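How do I get back into following hockey after years away (and keep a small fan blog going)?

Asked by Liên Ninh in Sports & Fans

Hi everyone! I grew up going to Tamville games with my uncle and could have told you every line pairing by heart, and then came school, and work, and two kids, and I looked up one day and didn't know a single name on the roster. This winter a coworker gave me her spare ticket on a Wednesday and I was hooked all over again by the first intermission.

So now I want to do it properly. I used to write a little blog about the team, 31 posts in all, and I'd love to start it up again, but I feel like a fraud. The people in the comment sections talk about zone entries and expected goals, and when I left, we mostly argued about who should be on the power play. Where would you start? And is it silly to blog about a team when I'm still catching up on it?

Thanks so much for reading all this, I know I go on.

Answer 1 (accepted)

Welcome back! I was away from the game for a long stretch myself, so I know the feeling of hearing the crowd chant a name you've never heard of. Please don't try to read up on everything you missed. I did that, and I spent most of a March reading old trade recaps and enjoyed none of it.

What helped me was watching one player for a whole period. Pick a defenseman, someone who is on the ice a lot, and ignore the puck as much as you can stand. You'll see where he goes when his partner pinches, who he looks for on the breakout, when he's tired. Do that for a few games and you'll know the team better than you think. A zone entry is only how the puck gets over the blue line, carried in or dumped in, and once you've watched for it on purpose a few times the articles start to make sense. 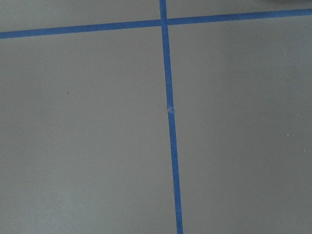
Blue tape on gray, four sections.

I'd also keep a notebook by the couch. Mine has the period and the clock time down the side and then whatever struck me, half of it not fit to print. When I sit down the next morning with my coffee I nearly always have a post in there somewhere. As for length, some of my old ones ran to 3000 words and I'm fairly sure my sister was the only one who got to the end, bless her.

And no, it isn't silly at all. Write as someone catching up! There are plenty of readers in the same boat, and they'll be glad of a blog that stops to explain who the third-line center is.

Answer 2

Agree with most of the above except I wouldn't ignore the puck, you'll miss the goals. Get the radio call if you can, the radio people have to tell you who has it every second, so you learn the names fast. I do it in the car and knew the whole roster in 14 games. For stats just learn shot attempts and leave the rest until you're curious.

Answer 3

is the old blog still up? would read

Comment from Liên Ninh: It is, somehow! I had to reset the password twice. Going to try the defenseman thing this weekend, and the radio in the car too. Thank you all, you've been so kind.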